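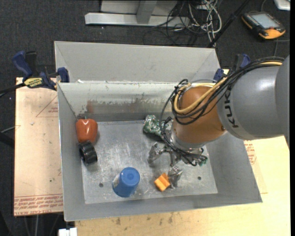

How to run a bin picking demo for an open day

Wrote this up fast after the Ashby open day, before I forget it all. Same steps should work for July when we do the school groups. Ask Jade Lavoie if something's missing, she ran the second half.

What you need
- two metal bins, clamped together
- clamps, and a spare
- a mixed bag of objects, see below
- the pendant, charged or plugged in, and one person who does nothing but hold it
- tape for the visitor line
- printed cards for the table

Step 1. Table and bins
Sturdy table. Check the legs, then check again with someone leaning on it. Bins go side by side, rims touching, one clamp at each end of the join. Snug, not gorilla tight. Push the front bin hard with both hands. If it slides, redo the clamps now and not with 30 people watching.

Once the bins are down, don't move them. If somebody bumps the table you re-teach the bin corners. Takes a while. Raed Daher did it in front of a crowd at Brendon and got a round of applause, but still.

Step 2. Pick your objects
Mix of easy and annoying. Want some hard shapes and some squashy ones, some shiny, some dull. Good ones:
- plastic cup, upside down (kids love this one)
- small block
- something shaped like a fruit or vegetable
- a roll of tape
- a crinkly package, for the fail

Keep the crinkly thing. People want to see a miss. A demo that never misses looks canned and you get asked if it's a recording.

Nothing glass. Nothing heavier than 420 grams. No phones, no matter who offers thiers.

Step 3. Spread them out
Leave gaps at first. Start with an item near the middle of the floor, away from the walls, so the first pick has a good chance. Corners are hard, the fingers need room to get down beside the thing. Save a corner item for later when folks ask what's difficult.

Step 4. Cables
Walk the whole run before doors open. Arm cables need enough slack to swing over without catching on a bin rim or a clamp handle. Move the arm slow through its full range, watch the loop the entire time. Cables on the carpet go behind the table, never on the visitor side.

Step 5. Dry run
Slow speed. 7 picks in a row with no people near. Note which items drop. If the same one drops twice, turn it a bit and try again, or swap it out. Hit the stop button once on purpose, make sure everybody on shift has done it and knows how to reset.

Step 6. Visitors
Tape line on the carpet, well outside the reach of the arm. One talker, one on the pendant. Don't combine these. Sorcha McIver talks, she's good at it. Groups of ten or so, small ones up front.

Order that worked for us:
1. Say what the arm is going to try.
2. Let somebody in the group choose the object.
3. Ask for a show of hands, will it get it or not.
4. Run the pick.
5. Stop the arm, THEN take questions.

If it misses, let it try again one time. After that move on. Don't stand there fiddling, you lose the room.

Step 7. Between groups
Arm parked, stop pressed, then hands in the bin. Every time. Reset the objects, look at the clamps, look at the fingers for anything stuck. A sip of water for the talker.

Questions you will get
How strong is it? Give the payload off the spec sheet, don't guess.
Does it see? Explain whatever camera setup is running that day, keep it to 2 sentences.
Can I drive it? No.
Will it take my job? Send them to Lise Chisholm, she's got a much better answer than me.

Packing up
Park, power down, pendant cable coiled loose. Clamps off last, one person holding the bins while the other undoes them. Objects back in the Gumside tote. Write down what dropped and how often, Ama Asamoah keeps the sheet and wants it the same day, even if its messy.

Cards for the table still need a reprint, the old ones have the wrong room on them. It's 843.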